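# Prurkton bin-picking set

Grasp attempts on mixed objects in a deep metal bin, collected for training a grasp predictor. One robot arm, one bin, one fixed camera. This file covers what is in the release, how it was gathered, and the known problems.

Release date: Feb 6, 2021. Maintained by the Dridivby group.

## Contents

- 3,391 grasp attempts
- 1,282 of them labeled `success`
- the rest labeled `fail` or `unclear`
- one color image before each attempt and one after
- joint positions for the full motion
- gripper command and gripper feedback

The `unclear` label is used when the feedback and the after-image disagree. We left these in. Drop them if you want a clean binary problem.

## Folder layout

```
prurkton/
 attempts/
 <attempt_id>/
 before.png
 after.png
 joints.csv
 gripper.csv
 meta.json
 splits/
 train.txt
 val.txt
 test.txt
 calib/
 objects.csv
```

`meta.json` holds the session number, the object group in the bin, the chosen grasp point in image coordinates, the grasp angle, and the label. Older attempts have no `angle` field. Treat a missing angle as zero; the wrist did not turn in those sessions.

## How the attempts were collected

An operator places a few objects in the bin and starts a run. The arm picks a grasp point, moves down, closes, lifts, and drops whatever it holds back into the bin from a low height. Then it moves clear and the after-image is saved. A run ends when the operator stops it or when the arm faults 3 times in a row.

Grasp points came from two sources. The first 2,000 attempts used random points inside the bin outline. The remaining attempts used an early version of the Bekell model, with some random points mixed in. The `policy` field tells you which one was used. Success rates differ a lot between the two, so don't compare sessions without checking it.

Objects were swapped between runs. We chose a mix of soft toys, packaged goods, and hard plastic pieces, and tried to keep at least one soft item and one shiny item in each group. `objects.csv` lists every object with a short name, a weight in grams, and a yes/no column for "deformable."

## Labels

Labels were set by the gripper width after lifting, then checked by eye against the after-image. Thin objects gave the most trouble. A closed gripper holding a flap of soft packaging reads almost the same as an empty one, and many of the `unclear` cases come from this.

## Splits

Splits are made by object group, so no group in `test.txt` appears in `train.txt`. Single objects can still show up in both if they were used in more than one group. If you need a strict split by object, build it from `objects.csv`. The script from the Ní Mhurchú baseline does this and works on our folder layout without changes.

## Known issues

- The bin paint is worn and reflects the overhead light. Bright patches move a little between sessions.
- Cables on the arm can hide part of the bin. A few before-images were saved while the arm was still over the objects. They are flagged `occluded: true`.
- The bin was bumped during two sessions and clamped again afterward. Use the calibration file that matches the session number, never the newest one.
- Timestamps in `gripper.csv` lag `joints.csv` by a small, steady offset. It is given in `calib/` – apply it before you line up the two files.
- Shiny wrapped objects are over-represented in the later sessions.

## Not included

There is no depth data and no force data. We also removed runs where the operator reached into the bin during a motion. The attempt IDs have gaps for this reason, and nothing is missing from your download.

## Planned

More deformable objects and a second bin with lower walls. The next release is planned for June. Folder names and label names will stay the same.

## Collection setup

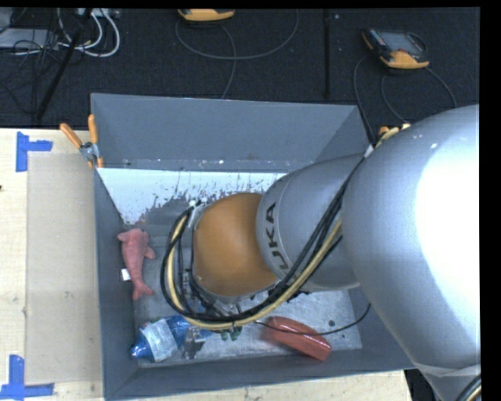

*Arm over the bin, fixed camera view. Mixed object group with a pink plush toy at the left wall.*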